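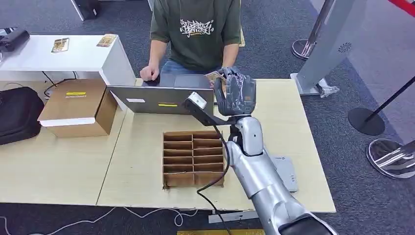 Who has to agree before a guardian can be appointed for a child?
The parents, if they are living and their rights are intact. A court can go ahead without them, but it needs a reason the statute recognizes.

Guardianship of a minor - handout 4, Family Law Survey
Instructor: Anoma Talukder

A guardian has the care of the child. The parents stay the legal parents, and child support can still be ordered against them.

Terms to know
Petitioner: the person asking to be appointed.
Ward: the child.
Temporary guardian: appointed for a short, fixed period, often after an emergency.

Practice problem (Kamitz)
Jocelyn Quiambao has raised her nephew, age six, for 19 months. His father, Amado Villanueva, signed a consent in June and now wants to withdraw it. The mother has not been located.
1. What notice does the mother get, and how is it served?
2. Is the consent binding before the hearing?
3. Would your answer change if the nephew were 15?

Write about 500 words. Cite the statute by section, then the case. Jakel is assigned again for the second question - read the dissent too.

Reading for next class: casebook from page 186 to the end of the chapter. Skip the notes on conservators.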